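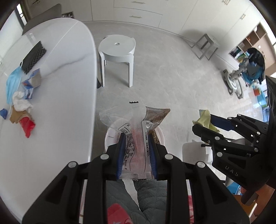

A snack packet and the white bowl, with the table still to be done

Subject: Re: [home-reset] The one-bowl method
List: home-reset, the Cikham household list
Sent: 9:40 pm

On the earlier thread, a list member wrote:

> I have been doing the one-bowl method since December and I'm sold.
> You take one bowl, any bowl, put it in the middle of the room, and
> everything that is trash goes in it. Wrappers, tissues, packets, bits
> of paper. You don't sort and you don't leave the room. When the bowl
> is full you empty it and start again. My living room used to take me
> the whole evening and now it takes 20 minutes. I also bought the
> Flutlow caddy to go with it and would recommend it to anyone here.
> It has a slot for everything.
>
> Can't see why anyone would do it another way.

I can see why, so I'll have a go.

I tried this for a couple of weeks before writing, because last time I complained about a method without trying it (the Gaseo vacuum bags) I got a pile of replies telling me so. Fair enough. The picture at the top is the kind of room I mean. White bowl on the floor, a plastic bag and a brown wrapper in it, and next to it a white table with a sponge pad, a blue face mask, a little white and blue box, a crumpled tissue, brown paper and a red packet all sitting there together.

First question. Which of those is trash? The tissue, sure. The brown paper, probably. The red packet I would want to pick up and check before I said anything. The box could have something in it. The mask might be somebody's only one for tomorrow morning. The sponge pad is a cleaning thing and belongs by a sink. So out of a table that looks like it's covered in garbage, I'd put two things in the bowl without thinking, and the rest need a decision. The method says you don't sort. I don't see how you get out of it.

Second, wrappers are mostly air. A crinkly plastic bag opens itself right back up when you let go of it. Put a bag and one folded wrapper in a normal bowl and they stand up over the rim, and the next packet has to balance on top. I was emptying mine every couple of minutes, and each trip to the kitchen was a chance to get distracted by the kitchen. A plain trash bag hung on a chair back holds far more and goes straight out the door at the end. It looks worse. I can live with that.

Third, the floor. I know the instructions say the middle of the room, so it's equally far from everything. In my house that also makes it equally in the way. I kicked it twice. If you have a stool, put the bowl on the stool. It saves your back too, and I'm surprised the original post didn't mention backs at all.

Then there's fabric, which the method has no opinion on. Any room I have ever cleaned has a cloth or two and a quilt or blanket somewhere low down where it shouldn't be. Cloth isn't trash and it doesn't fit in a bowl. I do it before anything else now. Pick up everything soft, fold what's clean, carry the rest to the wash. The room looks half finished at that point and you can see what is left. I got that order from an old Zapata booklet my mother kept in a drawer, and it has held up better than anything I've paid for.

About the 20 minutes. Twenty minutes from what state? I timed three evenings in my own living room. With the bowl I came in a little slower than with the bag, and the difference was small enough that I wouldn't bet on it either way. If you went from a whole evening down to 20 minutes, my guess is you also stopped letting it pile up, and you would get the same result with a bucket.

As for the caddy, I counted the slots on the one my sister bought and used 2 of them. The others collect crumbs. Please, before anybody on here orders one, walk around with a shoebox for a week and see if you miss the slots.

I'm not saying quit. If the bowl gets you up off the couch, use the bowl. But I went back through the archive and there are 217 messages on this one thread, nearly all of them saying it changed everything, and hardly any saying how big their bowl is. Could people post that? Size of bowl, size of room, and how many trips. I'd change my mind for that.

Also, whoever has the list settings, the digest is still cutting off the last message every night.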